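Aceite de linaza, cera y tablas de arce: notas de acabado

Utilizamos cookies propias y de terceros para mejorar la navegación. Si continúa, entendemos que acepta su uso. Aceptar – Más información

31 de octubre de 2019

En junio cambié el método de acabado de las tablas y desde entonces he ido apuntando resultados en la misma libreta. Paso aquí lo que tengo, sin ordenar demasiado.

El arce es una madera de poro cerrado y absorbe poco. El error habitual es tratarlo como si fuera roble: una primera mano abundante, media hora de espera y un trapo. El aceite sobrante se queda en superficie, polimeriza mal y deja una película pegajosa que luego hay que retirar con disolvente. Con arce aplico capas muy finas y retiro el exceso a los 15 minutos.

Secuencia de lijado: grano 80 solo si hay marcas de cepillo, después 120 y 150. Antes pasaba a 240 y superiores, pero una superficie demasiado cerrada admite todavía menos aceite y el tono queda desigual. Entre la última lija y la primera mano humedezco la tabla con una esponja, dejo secar y quito el repelo a mano, siempre a favor de la veta.

He probado dos aceites. El Kokura es linaza cocida con secante; cura en un par de días y amarillea desde el primer mes. El Raveo es una mezcla con tung, más lenta, y conserva mejor el tono claro. En una tabla clara la diferencia se aprecia al poner las dos muestras juntas, por separado no tanto.

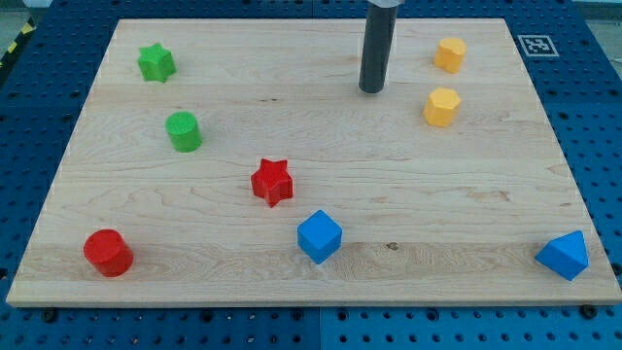

La testa es un asunto aparte. Las fibras cortadas absorben varias veces más que la cara y oscurecen si se tratan igual. Las lijo un grano más fino, doy una mano previa diluida y espero un día completo antes de seguir. También sello los nudos pequeños con goma laca, aunque en arce rara vez exudan.

Para la cera uso una pasta de abeja y carnauba que preparo al baño maría: 60 gramos de cera por 600 mililitros de aceite resultan en una crema blanda, fácil de extender y poco resistente. Para un canto que se toca a diario subo la proporción de cera. Se aplica con algodón sin pelusa y se pule al día siguiente.

Los trapos empapados en linaza se extienden al aire o se guardan en agua, en un bote metálico con tapa. Arrugados en un cubo pueden arder solos.

Pendiente: comparar el Raveo con un aceite duro de dos componentes – el Rotadus, si vuelven a tenerlo en formato pequeño – y repetir la prueba de manchas con café y vinagre.

Contacto | © 2019 Todos los derechos reservados | Volver arriba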